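Meesuk Twin-Arm Bench Cell

Product page, Trindcombe Lab Supply, Wonville. Page last revised February 2019.

Stock code 533. Sold as a complete cell or as a single arm with gripper. Ask us before ordering the single arm, as the cable lengths differ.

What it is

Two light arms on a shared front rail, each with its own base, wrist and parallel gripper, set up in a small enclosure with grey panels. Meesuk sells it for handling trials: scooping, pouring, opening bags, passing things from one side to the other. We stock it because customers kept asking. We were not convinced by the brochure, so we put our own demonstration cell through the sort of jobs people ring us about, and this page is mostly what we found.

The brochure says "human-like dexterity". We have left that phrase off our listing. The grippers open and close. Whatever dexterity you get comes from the person who sets up the job, and from how patient they are.

Grippers

We compared the standard Meesuk fingers, which are angular and fairly narrow, with the padded set from Brillcombe. The Brillcombe pads are sold as an upgrade and cost more. On a smooth handle they did hold better. On thin packaging they were worse, because the soft face folds the film over itself and you can't get an edge. If most of your work is bags, stay with the standard fingers and spend the money on something else.

Scoops and spoons are harder than they look on the video. The fingers grip a flat handle well enough when it is square to them. Pick it up a little crooked and the whole scoop rolls as soon as there is weight in the bowl. We ended up keeping the handle in a stand so it was presented the same way each time, and we would call that stand a required accessory. Meesuk doesn't supply one.

Dry goods

Paweena Rojanasak ran the scoop trials for us over 3 evenings using kibble and other dry bits from the supermarket. Her notes are short. Filling the scoop is fine. Tipping it back into a bag is where you lose product, mainly when the mouth of the bag sags shut. Using the second arm to hold the bag open helps, but then both arms want the same small patch of table and you have to slow everything down. She wrote "would not leave it alone with a full bag" and we agree with her.

Anyone quoting you a success rate for this job should be asked what bag, what food, and who straightened the bag between tries.

Reach and layout

The bases sit at either end of the front rail. The middle of the table is comfortable for both arms. The back wall is less so, and a bowl placed there gets hidden behind the wrist from some camera positions. Try your camera angle before you bolt anything down.

Cabling

The cables run outside the links, held with clips. It makes repairs easy and it looks untidy. Leave a generous loop near the top of each arm. We pulled ours too neat the first time and the wrist stopped short of a full turn.

Controller

The supplied controller is adequate. Start-up is slow and the error messages are not much help, although the manual is due for a rewrite in March. We'll believe that when it arrives.

In the carton

2 arms with bases
2 standard grippers
Front rail and frame
Cable set with clips
Controller and power supply
Enclosure panels (complete cell only)

Not included: cameras, scoops, handle stand, Brillcombe pads.

Warranty and returns

90 days on the arms and controller. Gripper fingers are treated as wearing parts and aren't covered. Opened cells can come back for credit less a restocking charge, provided the panels are unmarked and you have kept the foam.

Demonstrations are by appointment at the Wonville counter. Bring your own packaging, as results with ours won't tell you much about yours. 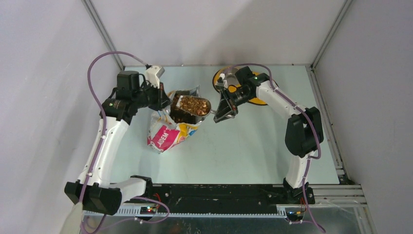 Scoop trial at the mouth of an open bag, standard fingers on the right arm.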